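Tunness Traders' Bulletin

Jun 9, 2023

Van thefts: where things stand

Quick one this time, I'm writing this between deliveries so bear with me.

Most of you will have heard by now that two men have been charged over the tool thefts from vans on the Grerach side of town. They were picked up on Hellwig Road in the early hours, after a resident rang in about someone going along the row trying door handles. Officers found 50 items in the back of a hired van, mostly power tools, a couple of laser levels, one very nice tile cutter. Both men have been kept in custody. Next hearing is in November, which feels a long way off but there we are.

What they're charged with so far - theft from a motor vehicle, going equipped, and handling. More may follow. I'm not going to put names in here, they've been in the paper and anyone who wants them can find them. Please don't post guesses on the group about who else was involved. Two members have already had an awkward conversation over a cousin who turned out to have nothing to do with it.

Getting your stuff back

This is what I've had most calls about. The recovered tools are being held as evidence and will be for a while yet. You can still put in a claim to say something is yours. You'll need:

Your crime reference number
Serial number, or a photo showing any marks or paint
A receipt if you have one, bank statement will do if not
Make and model, and don't just write "drill"

If you never reported it at the time, report it now. Several people didn't bother becuase they thought nothing would come of it, and now there's a shelf of tools with no owner attached. Use the online form or go to the front desk, which is open mornings only at present.

Dave's lot on the Kutari estate lost gear worth more than anyone and have had one item matched so far. A planer. They had scratched the firm's initials inside the battery slot, where a thief wouldn't think to look. Worth copying.

How they were getting in

Peel and steal mainly, so pulling the top of the side door down until the lock gives. Older vans worst hit. In a few cases no damage at all, and the thinking is they were blocking the key fob signal while the owner walked off. Press the button, then try the handle. Every time, even at the petrol station.

Parking with the side door tight to a wall helps. So does a second lock, a hook type and not the cheap sort. We've agreed a members' price with the locksmith on the trading estate, £100 fitted per door, and he'll come to you if there are two or more vans on the same street. Ring the office for his number, he doesn't want it printed.

Insurance. Check your policy for the overnight clause, please. One member had 472 pounds knocked off his payout and another got nothing at all, both because the tools were left in the van after nine at night. The alarm made no difference. If it says tools must be taken indoors then they must be taken indoors, annoying as that is when you're in a second floor flat.

Marking session

Forensic marking pens and stickers, free, in the small hall. Bring tools and a list. We did one last year and the queue went out of the door, so we're running two tables this time and asking people to book a half hour slot. Bring an extension lead if you want anything engraved. 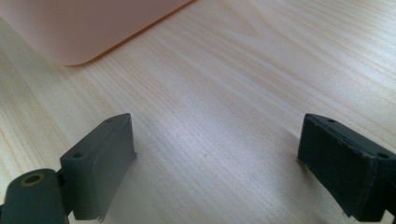
Mervyn Kershaw

The neighbourhood officer is coming for the first hour and has said she'll take questions on the case as far as she's allowed, which may not be very far. She can take statements too. If you had someone hanging round your van in the spring, even if nothing was taken, she'd like to hear about it. Dashcam footage as well - save it now before it records over itself.

Also, the second hand stall at the Sunday market. Yes, we know. It's been passed on. Don't go and confront anybody, and if you see something that's yours take a picture of it from a distance and ring 101, or 999 if they're packing up to leave.

Subs are due for those who havent paid. Office is shut Monday, back Tuesday from eight.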